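Desunico reroutes gripper cabling on its two-compartment picking cell

Service work at the Wosulley site covers the cable loop, the bin clamps and the fingertip covers
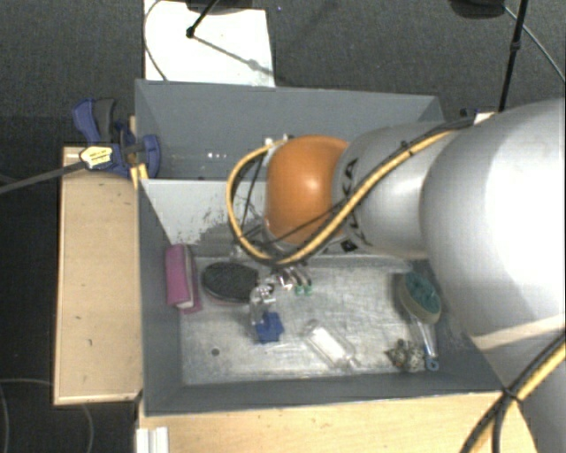 Cable loop reset after repeated wear

Desunico has finished a service round on the small picking cell it runs at Wosulley, where a KUKA arm moves mixed household goods between the two halves of a divided bin. The work was done in February and took 2 shifts, most of it spent on the cables between the wrist and the gripper.

The yellow cable and the black wires that go with it run along the outside of the arm, down in front of the orange joint and round in a wide loop to a small connector. The loop gives the wrist the slack it needs to turn. It is also the part of the cell that wears fastest. In the service log kept by the site, cable faults account for more lost time than the gripper, the software and the bin put together.

Under the old routing the loop was shorter and the tie on the upper link was pulled hard. At large wrist angles the cable went tight before the joint reached its limit, and the strain ended up at the connector. The jacket had begun to whiten at the bend. Technicians replaced the yellow cable, lengthened the loop and refitted the tie so that the bundle is held without being crushed. The lower bundle, near the corner of the bin, was re-tied at the same time.

A longer loop has its own cost. It hangs closer to the fingers, and in some poses it crosses in front of them. The motion limits were changed to suit. Wrist rotation is now held to 90 degrees either side of the neutral position while the gripper is below the rim of the bin, and the full range is released only after the arm has lifted clear. The limit is set in the controller, so an operator cannot override it from the task screen.

Bin and clamps

The bin is held to its place by bar clamps, a choice made when the cell was first built so that it could be swapped for other sizes. Clamps creep under vibration. Before the service, the bin had moved 5 millimetres from its taught position, enough for the fingers to touch the divider on some approaches. The face of the divider is scuffed, with dark patches where the paint has worn.

Desunico has left the clamps in place. The bin was pushed back against its stops, the clamps were tightened in order from the far corner, and the four corners of the rim were touched off again with a pointer held in the gripper. The new corner values were stored as a separate frame, with the old frame kept so that earlier pick records can still be read against it.

The divider was not repainted. Fresh paint would change how the panel looks to the vision system, and the site did not want to repeat the lighting setup for the sake of appearance. The metal floor was wiped down and otherwise left alone, scratches included.

Fingertips

The metal fingers carry small green tips. These are treated as a consumable at Wosulley. They are now checked at the start of each shift for splits and for any gap where the tip meets the metal, and changed as a pair. Changing one tip alone was tried last year and led to a slight twist in the grip on flat items.

After any tip change the gripper is closed on a gauge block and the finger position is compared with the stored value. If the two do not agree, the fingers are re-zeroed before the cell goes back to automatic.

Test picks

The cell was returned to use after 200 test picks at reduced speed. The item set was kept awkward on purpose. It included a clear plastic bottle or package, a black oval brush, a scrubbing brush and a pink book-like item stood up against the wall of the bin. Items near the walls matter most in this test, as they bring the wrist down at its steepest angles and put the most bend into the cable.

The site recorded no cable contact with the rim during the run. Two picks were stopped by the force limit when the fingers met the floor of the bin, and the approach height was raised slightly as a result.

Next steps

Curnent, which supplies the replacement cable sets, has been asked to quote for a version with a right-angle connector. That would let the loop leave the wrist at a flatter angle and might allow part of the rotation limit to be lifted. A sprung cable guide was also considered, but it would add weight at the wrist and was put aside.

The same routing will be applied to the sister cell at Afolabi when that unit is next down for service. Until then, operators there have been told to inspect the loop at 7 am, before the first job is loaded, and to report any whitening of the cable jacket.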